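Davville Museum to Open Gallery on the Helots and Neighbors of Ancient Sparta

DAVVILLE, September

14 Shares | 5 Comments

The Davville Museum of Ancient History will open a permanent gallery this September on the people who lived around Sparta and under its rule. The gallery is called "Laconia Without the Kings." It covers the helots, who farmed the land for Spartan citizens, and the perioikoi, the free residents of the surrounding towns who made and traded goods and served in the army but had no vote in Spartan affairs.

The gallery holds 131 objects. Of these, 95 come from the museum's own storage and have not been shown before. The other 36 are on long-term loan from the Naidoo Collection, a private study collection of Greek pottery, lead figurines and small bronzes.

"Most visitors come in knowing one battle and one movie," said Soledad Peñalver, the museum's curator of Greek antiquities. "We get asked about the battle every day and we're glad to talk about it. But a Spartan citizen could spend his time training because other people were growing his barley. We wanted a room about those people."

The gallery takes up the former map room on the second floor. It is divided into five sections: farming, metalwork and pottery, religion, military service, and revolt. Each section has a short introductory panel, and longer notes are available in a printed booklet at the door. The booklet is free and can be taken home.

The farming section deals with what helots owed to the citizens whose land they worked. Ancient writers do not agree on this. The poet Tyrtaeus, writing in the seventh century BC, says the conquered Messenians handed over half of their crop. Plutarch, writing many centuries later, gives a fixed amount of barley for each plot. The panel prints both passages side by side in new translations by Pieter Motaung, who teaches Greek at Rokov College.

The section on military service looks at the campaigns against Persia. Herodotus says that seven helots went with each Spartan citizen to Plataea in 479 BC. He also mentions helots among the dead at Thermopylae the year before. Modern historians still argue over how many helots fought as light troops and how many carried supplies, and the gallery sets out the main views.

The final section covers the revolt that followed the earthquake of the 460s BC, when helots and some perioikoi held out on Mount Ithome in Messenia. It ends with the Theban invasion of 370 and 369 BC and the founding of the city of Messene, after which Sparta lost most of its western farmland.

"The written record for all this comes from outsiders," said Peninah Magesa, who wrote the gallery text. "We have no helot author. Much of what we do have is from Athenians, or from people writing under Rome. I tried to say in each panel who is speaking and how long after the event, so people can weigh it for themselves."

The pottery in the religion section includes small cups and miniature jars of the sort left at country shrines in Laconia. Many are plain and some are chipped. Conservator Torquil MacLeish cleaned and recorded the pieces over two winters. Old repairs made with animal glue were taken apart and redone where the joins had become weak. Repairs that were still sound were left alone.

Work on the gallery was paid for by a grant from the Trarirora Foundation and by the museum's general building fund. The money covered new cases, lighting, a ramp at the east door and the translations. Admission to the gallery is included in the regular museum ticket, and Davville residents will continue to enter free after 3 p.m.

School groups can book guided visits starting in the fall term. The education office has put together lesson materials for middle school and high school classes, including a set of short source readings with questions for discussion. Teachers may request them by mail or pick them up at the front desk.

Pieter Motaung will give a public talk on Tyrtaeus during the opening month, starting at 6:30 p.m. in the lecture hall. The talk will cover what the surviving verses can and cannot tell us about the Messenian wars. Seats are first come, first served, and the hall holds over 95 people. A second talk, by Peninah Magesa, will look at the krypteia, the practice in which young Spartans were sent out into the countryside, and at why ancient accounts of it differ so much.

The museum will also keep its existing Persian Wars display on the first floor. Two cases there have been relabeled to match the dates and spellings used upstairs.

Reporters who would like to see the gallery before it opens, or who would like to speak with the curator, should contact Mpho Tshabalala in the museum's press office. Catalog entries for the loaned objects are available on request.

14 Shares | 5 Comments 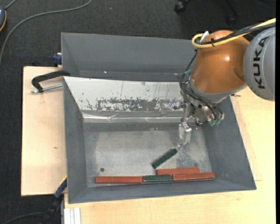

What was the difference between a helot and one of the perioikoi?

Helots were bound to the land and had to give part of their crop to Spartan citizens. The perioikoi were free and ran their own towns, but they had to follow Sparta in war and had no say in its decisions.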